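Prullon opens suturing collection to second site

The Prullon project has started recording suturing work at its second site in Seltby, where operators guide two robotic instruments by hand controls and every movement is saved together with the video. The first site, run by Hotar, has delivered 987 recordings until now. Seltby added 201 during September, so the full set stands at 1185 after three damaged files were removed.
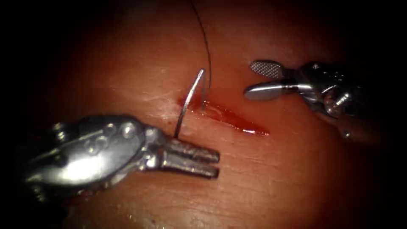

Each recording covers one stitch, from the first grip on the needle to the finished knot. Failed attempts are also kept - the team wants the system to learn how an operator recovers when the needle turns in the jaws. Two reviewers mark the start and end of every step, and this is still the slowest part of the work.

A first model will be trained at Kwon this winter. Before that, 50 recordings will be put aside for testing only. Operators who wish to join the evening sessions in Seltby can write to the project office.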